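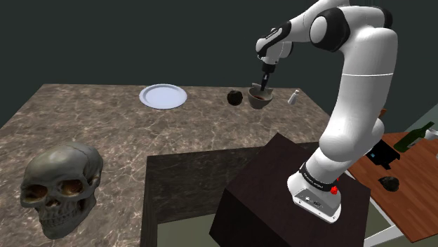 ## Como trocar o filtro de ar do motor em casa

Trocar o filtro de ar é o melhor primeiro serviço para quem quer começar a mexer no próprio carro! Leva 7 minutos, quase sem ferramentas, e a gente fecha o capô com vontade de fazer mais.

1. Com o motor desligado e frio, abra o capô e localize a caixa do filtro, ligada ao duto de admissão.
2. Solte as presilhas. Em alguns carros são parafusos Phillips — guarde-os num potinho.
3. Levante a tampa com calma, sem forçar o chicote do sensor de ar.
4. Retire o filtro velho e repare em que lado ficava a borracha.

Passe um pano seco dentro da caixa e tire folhas e areia. Eu uso o filtro da Boltum, mas qualquer um com a medida certa serve.
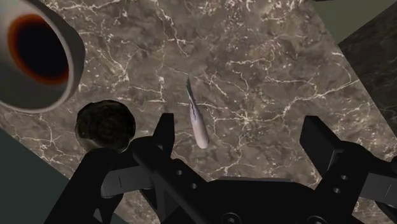 5. Encaixe o filtro novo na mesma posição, com a borracha bem assentada em toda a volta.
6. Feche a tampa, prenda tudo e ligue o motor. Se ouvir um assobio, abra e encaixe de novo.

Anote a quilometragem! Em estrada de terra, eu dou uma olhada no filtro a cada 2.000 km.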